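How to Clear a Shared Meeting Desk in 13 Minutes

I love this job! When Amparo Pacheco and I took over the front desk at Killari, every surface was buried, and now it's the part of the day I look forward to. You need one cloth, a tray and an empty bottle crate.

Step 1. Start with the drinks. Pull every bottle and cup to the front of the table where you can see them. Half-full water bottles go first (they tip so easily once you start moving paper), and do check that the cap is screwed down before you lift one.

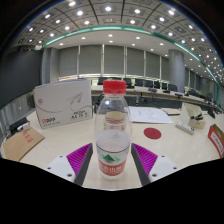
Last changed: 22nd October

Step 2. Boxes go to the back, standing on edge with the printed side out. You'll read the paper size straight off the front next time the printer runs dry. Envelopes can lie flat to one side until you've sorted them.

Step 3. Mugs to the tray! Ruth Mosquera turns all the handles the same way, and now I do it too.

Step 4. Microphones stay put. Lift the cable, wipe under the base, and lay it back in one easy loop toward the rear of the desk so it doesn't cross anyone's notes.

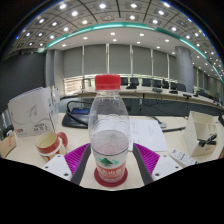 Step 5. Stack loose sheets and square the edges. Anything older than 7 days goes in the recycling, after a quick shout round the office.

Step 6. Fill the organizer last, with small things in the low front section and tall ones behind. Four pens is plenty. Then wipe from back to front, and go refill the water crate.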